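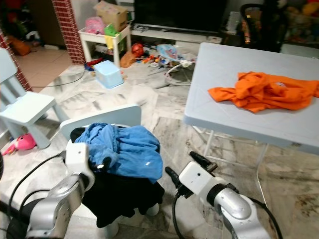 I have come around, slowly and with a fair amount of grumbling, to the view Wakana Okabe has been pressing on all of us at Prondbridge since March: robots that handle clothes should learn in homes with toys on the floor, and we should stop being so proud of our tidy lab numbers. Her group took 967 demonstrations, split them between 29 homes, and trained the same policy we had been training on one clean bench. Ours still wins on the bench, bless it! But in a living room it had never seen, hers finished 50 more trials than ours did, and I think that is the result worth printing first. I'd gladly give up 2 points of bench score for it, and I hope the Sikon people will too.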